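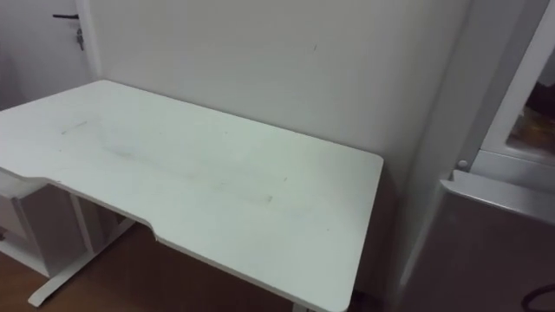
The Long White Desk, and the Fridge Next Door

Last updated: September
Reading time: 2 minutes

I've been wanting to put up a page about the small room at Gwilliam for ages, because I love it! It's got one big white desk, a plain white wall and a warm wood-look floor, and that's very nearly all a room needs. The desk is a Trovima sit-stand with a shallow curve in the front edge, so you can pull right in and rest your elbows either side. Ours has picked up a grey smudge and a few scuffs, and I like it all the better for them.

It cost us 375 pounds second-hand, legs included, and getting it round the door took most of a Friday (the top only went through on its side). The little white cabinet or drawer unit tucks underneath at the left end — such a good use of the space.
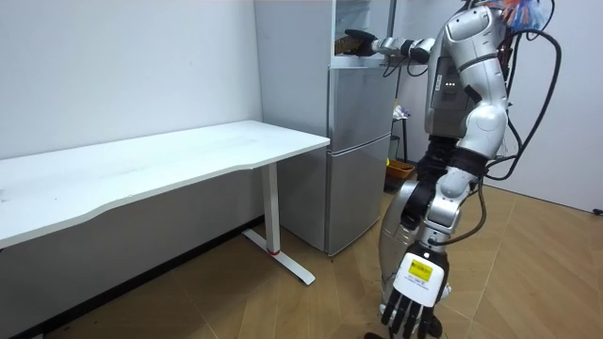
Having the grey fridge in the same room was my favourite decision of the lot. It's 633 mm wide, so there was never much to spare, and you're only a few steps from a sandwich. The desk has a white metal leg with a T-shaped foot and a tiny touch of red down at the bottom, a detail I'm very fond of.

Next up is a Mivolen lamp, once I've settled on a colour. I keep going back to the mustard!

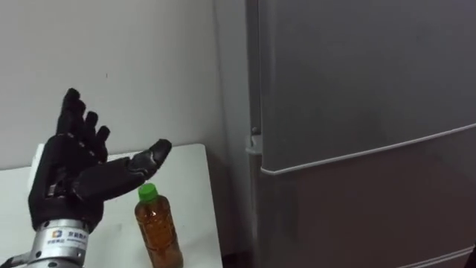
What do you clean the white top with?
Warm water, a drop of washing-up liquid and a soft cloth, then a dry cloth straight after. Older marks get a little bicarbonate of soda, rubbed very gently.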